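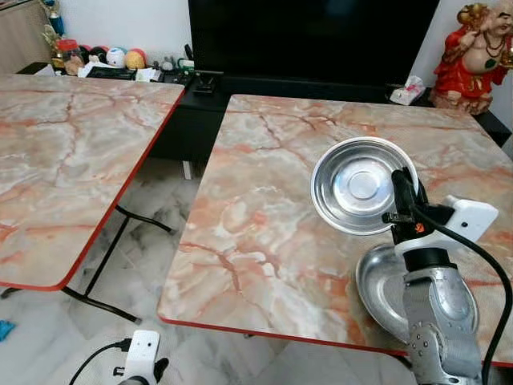
Section 3. Reporting an Incident Through the Muvdale Neighborhood Alert Service

3.1 Purpose of this section

The Neighborhood Alert Service allows residents and registered businesses in Muvdale to send information to the police department's community desk. It is used for matters that do not require an officer to respond at once, such as vehicle break-ins discovered after the fact, damaged property, repeated speeding on a residential street, or a stolen bicycle. The service runs on the Ojo application, which must be installed and registered as described in Section 2.

CAUTION: The service is not monitored as an emergency line. If a crime is in progress, if a person is hurt, or if a weapon has been seen or heard, call 911. Do not open the application first.

3.2 Before you begin

Have the following ready:

- the address or nearest intersection where the incident took place
- the time it happened, or the earliest and latest times it could have happened
- a license plate number, full or partial, if a vehicle was involved
- serial numbers for any stolen items

3.3 Submitting a report

1. Open Ojo and sign in with the account you registered in Section 2.

2. Select New Report. If the button is gray, your address has not been confirmed. Return to Section 2 and complete the confirmation step.

3. Choose the category that fits best. If more than one applies, choose the more serious and mention the other in the written account.

4. Enter the location. The map pin may be moved by hand to within 100 feet of the address entered. For incidents in a park or parking lot, place the pin at the nearest entrance.

5. Enter the written account. The field accepts up to 2000 characters. State what you saw or heard yourself, and identify separately anything you were told by another person.

6. Attach files if you have them. Up to 3 files may be added to one report.

7. Select Review, check each entry, and then select Submit.

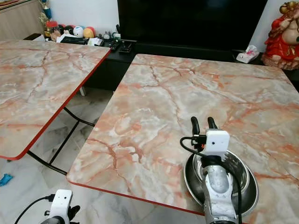 8. Write down the report number shown on the confirmation page. It begins with the letter M and will be needed for any later contact with the community desk or with your insurer.

Note: A report left unfinished is saved as a draft on your device only. The community desk cannot see drafts.

3.4 Requesting anonymity

Select Withhold My Name on the review page to keep your name out of the copy sent to patrol officers. The community desk retains your contact details. Reports of stolen property cannot be filed in this way.

CAUTION: Do not follow, stop, or question any person in order to complete a report. Do not enter private property to obtain a plate number.

3.5 After you submit

The community desk reviews new reports within 2 business days. The status in My Reports will change from Received to one of the following:

Assigned. An officer or investigator has the report and may contact you.

Information Needed. Open the report, read the question, and reply in the box provided.

Closed. No further action is planned. A closed report may be reopened by selecting Add Information.

Residents of the Deditz district who receive no change of status should contact the community desk by telephone and give the report number.

3.6 Correcting a report

A submitted report cannot be edited or deleted. To correct an error, open the report, select Add Information, and state which entry is wrong and what it should say. Knowingly filing a false report may result in criminal charges.

For sign-in problems, contact the Lernura help desk using the Support link at the foot of the sign-in page. Help desk staff cannot view reports or discuss their contents.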